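Ticket: Position jumps at start of recording, left gripper
Product: Jallard hand-held grippers (pair), Sekavlow recorder
Site: Grendum, demonstration room
Opened: 2022-10-25
Priority: normal
Status: closed, one follow-up open

Reported problem

We are recording two-handed demonstrations for a tidying task. The operator holds a Jallard gripper in each hand, picks up a container from the table and puts it in the wire basket. The arm then learns from the recorded finger widths and hand positions. We had collected almost 700 demonstrations without much trouble. In the latest batch, Sekavlow began rejecting recordings with "start pose not stable". Others were accepted, but on playback the left hand slides sideways for the first second or so, while the operator says they were holding still.

The right gripper does it too, much less often. Nothing in the software was changed between the good batch and the bad one. The grippers had been carried to another room and back.

Log

Entry 1. Asked the operator to repeat the start position with nothing between the fingers: both grippers low over the table, fingers fully open, hands still, then count to five before moving. Checked the wrist camera view while they did it. The fingers are where they should be in the picture and the camera mount doesn't rock when pressed. The view is mostly table at this point, with a broad pale shine across the middle of the wood. 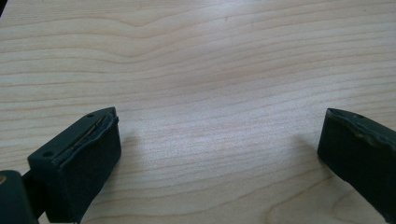 Sekavlow works out hand position from two sources. One is the wrist camera, which follows points on whatever it is looking at. The other is the head camera, which looks for the marker plate on top of each gripper. If the wrist camera can't find enough points it is supposed to hand over to the plate. The log for the rejected recordings shows no handover. It keeps the wrist camera result and marks it as poor, so the pose wanders.

Entry 2. Restarted the recorder and both grippers. No change. Swapped the cables between left and right. The fault stayed with the left gripper, so the cable and the port are not at fault.

Entry 3. Recalibrated finger width on both grippers. The left one failed the first time, with a closed reading that was too wide. Looked at the pads. There is a long seam open along the edge of the left one, with a lip of the covering lifted, and the right one is scuffed along its top edge. When the fingers were squeezed shut the lifted lip folded in between the pads and held them apart. Pressed it flat, closed the fingers again, and calibration passed. This is a separate fault from the jumping, but it would spoil the width values for anything thin, so it needs fixing too.

Entry 4. Recorded the still start again, after calibration. Same wander on the left. Moved the left gripper a hand's width towards the middle of the table and it got worse. Moved it back towards the edge and it improved a little. 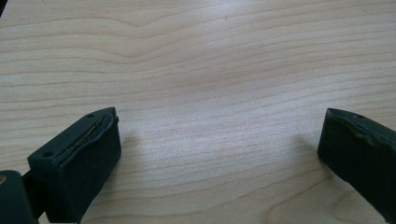 What we found

The cause is the start position together with a wrong setting. With the fingers open over bare table, the wrist camera has only the wood grain to follow. The grain runs in long lines, mostly across the view, and a point on a long line looks much like the next point along it. Sideways movement is therefore hard to judge. The shine washes out part of the grain as well, and it moves when the operator moves.

The setting is "minimum points before handover". On our machine it was 4. The Sekavlow setup sheet gives 300 for a two-camera rig. The lower figure looks like something left over from bench testing in March, when only one camera was connected and there was nothing to hand over to. The earlier batches got away with it. At that time operators were starting with the grippers close to the objects, so the wrist cameras always had something with edges to look at.

Entry 5. Set the minimum to 300 and saved it in the room profile. Ran the still start over bare wood. The log now shows the handover to the marker plates almost straight away, and the left hand stays put on playback. Ran it again with the right gripper and got the same result.

Entry 6. Tried the other approach as well, leaving the old setting in and starting near the basket and containers. Printed lettering, the line of a white edge against the wood and the squares of wire mesh all give the tracker plenty to hold on to.

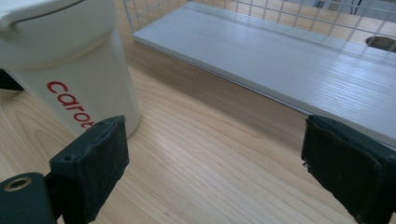 Point counts were well above the new minimum and playback was steady, even on the old setting. So the start position alone would cure it, but we don't want to rely on it. Operators differ in how they stand, and a demonstration that always begins beside the basket won't teach the arm much about coming in from elsewhere. We are keeping the new setting and asking for varied starts.

Entry 7. Went back through the recordings already saved. The Sombatkul batch is the longest, with 2,461 frames in its longest recording, and it was used as the check. No slide at the start, and the finger widths close to the same value each time. Left as it is. The rejected recordings have been moved out of the training folder and will be done again. The accepted ones with the slide have been trimmed where the hand was still, and dropped where it wasn't.

Entry 8. Full task repeated with the new setting: pick up, carry over the basket, lower, open, back away. The other gripper waits at the edge of the table with its fingers open. Both marker plates have to face the head camera through the carry. If the wrist rolls too far the plate turns edge-on and the handover has nothing to go to.
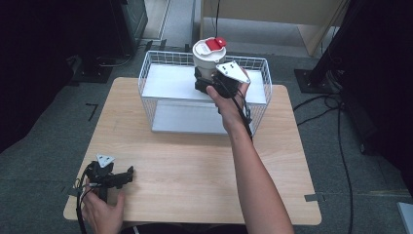 Does the waiting hand have to stay in view for the whole recording?
Keep it in view from start to finish, with the plate turned up towards the head camera. Sekavlow stores both hands on every frame, and a hand that drops out comes back with a jump. If you need to rest it, rest the gripper on the table with the fingers clear of anything the other hand is going to move.

Steps for operators until further notice

1. Load the room profile before starting. Don't use the default one.
2. Close and open both grippers fully, and check that the closed reading returns to zero.
3. Press down any lifted pad edge first. If it won't stay down, stop and report it.
4. Hold still for a count of five, then begin.
5. Vary the start position between recordings.

Follow-up

New pads for the left Jallard have been ordered — the right pair can wait, as calibration passes with the scuffing. Finger width must be calibrated again once the new ones are on. The follow-up stays open until that reading has been added here.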